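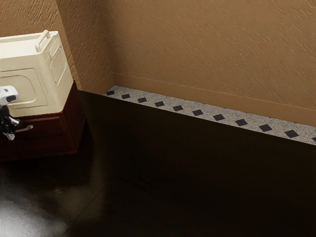 Fig. 1. Drawer task, simulated room, gripper in front of the cabinet.

Fludent drawer controller: pre-release inspection checklist
Build 1052, simulation only
Inspector: Shona Rutherford
Date: 27th May
Marks used: P pass, F fail, C pass with comment, N not tested

Section A. Scene and assets

A1. Cabinet collision mesh matches visual mesh on front and right faces. P
A2. Appliance rests on cabinet top with no overlap at load. C
Comment: contact solver reports a very small push upwards on the first step, then settles. Within limits. The front lip of the cabinet is thin, so please keep the finer mesh there when the asset is next exported.
A3. Drawer joint limits set in the asset file and not overridden in the task script. F
Comment: the Mughal task script still writes its own upper limit. The two values agree today. Remove the one in the script.
A4. Friction on drawer runners comes from the shared parameter file. P
A5. Floor reflections on in the render settings used for perception tests. P
Comment: leave on. The dark gloss floor gives poor depth returns in the Pokent depth model and we want those cases kept in the set.

Section B. Perception

B1. Drawer front found from the start pose. C
Comment: found in all 30 seeds. In two of them the mask ran on into the cabinet side, where the shading is close to the front in tone. The planner took the correct plane both times.
B2. Handle pose estimate stable before approach begins. P
B3. Appliance labelled as an obstacle, including the carrying handle on top. C
Comment: the handle arch is filled in as a solid block. Safe, but it closes off space above the appliance that the arm could use.
B4. Repeating floor border does not produce false objects. P
B5. Loss of camera stream stops motion. P
Comment: stop asked for and confirmed after 18 ms.

Section C. Planning and motion

C1. Approach path keeps clear of the appliance front. P
C2. Finger linkages included in the self-collision model. P
C3. Speed limit applied near the drawer front. F
Comment: the limit is tied to distance from the handle frame. When the drawer moves, the frame is updated one cycle late and the limit drops out for that cycle. Raised with Jarrah Tautahi. Retest after the fix.
C4. Pull force capped. P
C5. Planner refuses a goal inside the cabinet body. P

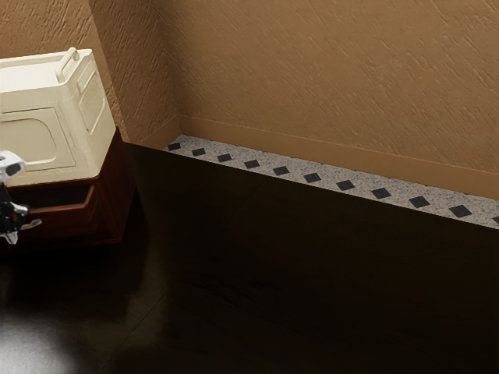

Section D. Drawer state and end of task

D1. Drawer opening read from the joint, not from the gripper position. P
D2. Success flag needs the joint value to hold for 830 ms. C
Comment: the hold time is written in two places. Move it to the Randinham config.
D3. Retreat path checked against the drawer in its new position. P
D4. Emergency stop during the pull leaves the drawer joint free. N
Comment: test harness cannot trigger a stop mid-pull. Needed before any hardware run.
D5. Log contains joint value, commanded force and build number. P

Open drawer as rendered, for use with D1 and D3:

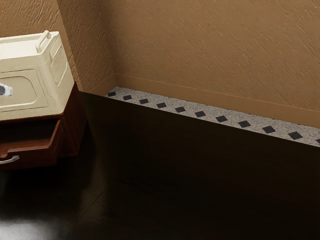
Jarrah Tautahi: On C3, agreed. The late update is in the frame publisher, so I would fix it there and leave the speed limiter alone. I would also fail D2. If the two hold times drift apart, the flag can be set while the retreat is still waiting, and the log will look normal.

Rutherford: D2 changed to F. A3, C3 and D2 to be closed before the next build is tagged. D4 stays at N and blocks hardware release.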